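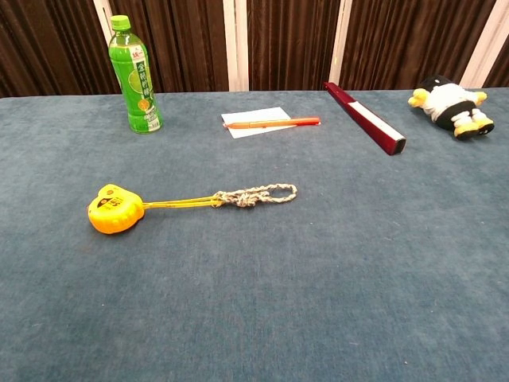

3.2 Gathering the examples

We wanted examples that look like the clutter people really live with, and we wanted a lot of variety without a lot of equipment. Each session therefore begins with a cloth-covered table, a curtain behind it and a handful of ordinary things from our object store. The person doing the recording wears a camera at chest height. We tried a fixed overhead view in the Dorkevmont pilot and were never happy with it: tall objects turned into small circles, and the learner had great trouble telling a bottle from a jar lid. From the chest, a bottle looks like a bottle.

Figure 2 shows the view from the chest camera with the table laid out. Four of the five items stand or lie along the rear half of the cloth: a green drink bottle, a pen resting across a piece of white paper, a long dark red box and a small plush toy. The fifth, a yellow tape measure joined to a knotted rope with an open loop at its end, is nearer the front on the left. The nearest half of the table is left clear in this layout, which gives a good wide area for placing things down.

Figure 2. A five-item layout on the felt-like cloth, seen from the chest camera. We treat the pen and paper as one item, and the tape measure and rope as one item.

We are very fond of the tape measure and rope. A hard, rounded body and a soft tail make a lovely test, as the learner has to decide which part to hold, and the two parts behave quite differently once lifted. The loop offers a third choice, and people do use it! In the Plornance recordings, several wearers hooked the loop with one finger and let the body hang, a method we had not thought to include in our written instructions. We kept those examples and gave them their own label.

The pen and paper are hard for another reason. The pen lies on top of the sheet, so a request for the paper can be met in more than one way: move the pen first, slide the sheet out, or lift both together. We ask wearers to do whatever they would do at home. Our early instructions, written for the Graston table, told them to clear the top object first, and the examples came out stiff and much too alike. Dropping that rule was the best change we made all year.

A session is made up of 16 short recordings. Wearers hear a spoken request, carry it out, and bring their hands back out of view before the next one. A recording is kept if both the start and the end show the table without hands, so that every example has a clean "before" and "after". Objects are moved to new places after every second recording. We do not measure these positions. A wearer's idea of "somewhere else" proved varied enough, although left-handed wearers favour different corners from right-handed ones, and we would like to study that properly.

Labels are added later, by a person who was not at the session. The labeller writes one plain sentence for each recording and marks the moment of first contact. Where two labellers disagreed about that moment, the cause was nearly always a soft object. Plush toys give way so gently that touch and squeeze run together – we now let labellers mark a short span of time in place of a single point.

The object store holds 13 sets like the one in Figure 2, put together using the Kaczorowski sorting sheet, which asks for a mix of stiff, soft and jointed things in every set. Section 3.3 explains how the sets were divided between training and testing.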